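Meltow Supper Notes

Welcome, and thank you for stopping by! This is a collection of 1100 handwritten supper recipes from Atstead, typed up by Silvia Hrubý and shared with anyone who likes to cook (or just likes to read about cooking).

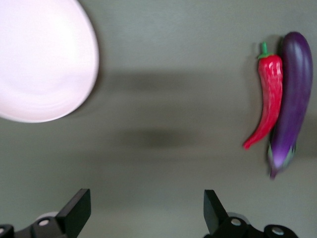 A pale pink plate on a gray tabletop.

Files: recipes.csv has one recipe per row, and notes.txt has the scribbles from the margins, which are half the fun. Spelling is left as written. 40 recipes have no title yet, so please send guesses!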